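Trella Microloan Program
Progress report to Clondetti Foundation, period ending June

Lending
We approved 46 loans this period, against a target of 40 set in the revised plan. Most went to sole owners in food service, home repair and retail. Repayments are on schedule except for three borrowers, who have moved to interest-only terms until fall. One loan in the Lakau district was withdrawn before closing when the applicant found other financing.

Advice sessions
The business desk handled 309 appointments. Cash flow and bookkeeping were the most common topics, followed by lease questions. Evening sessions in Sani filled up quickly and we added a second night there in May. Attendance at the pricing workshop was lower than planned — we will move it online next quarter and shorten it to 90 minutes. 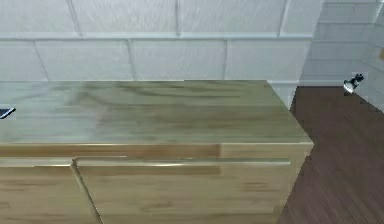

Low wood cabinet with a rounded front corner (computer rendering).

Spending
Program costs are 20 percent under budget, almost all of it from the loan officer post that stayed vacant until April. We ask to carry the balance into the next period for application fee waivers. The fee is now $400 for loans in the top band, and several applicants told us it was a barrier.

Next period
Open the second lending round in Lakau
Finish the borrower survey and send you the results
Replace the intake form, which still asks for the same tax information twice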